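One pot, one plate, supper sorted

I've fallen hard for the little electric pot. It lives on the worktop, it heats up while you hunt for a fork, and it makes a greens habit so easy to keep!

Roos Dekker, who cooks in a flat above the Baysal bakery, got me started. Her rule is lettuce first - a good handful of leaves at the bottom, then hot stock and noodles on top. She lays everything out in a row before she begins, tray in the middle, and I now do the same. 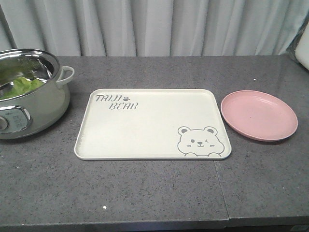 Choosing a tray

Go for a raised rim, as it catches drips on the way to the sofa. A bit of silliness helps too (a cartoon bear and a paw print cheer up any Monday). I eat from a round pink plate when the noodles are dry, and straight from the pot in January.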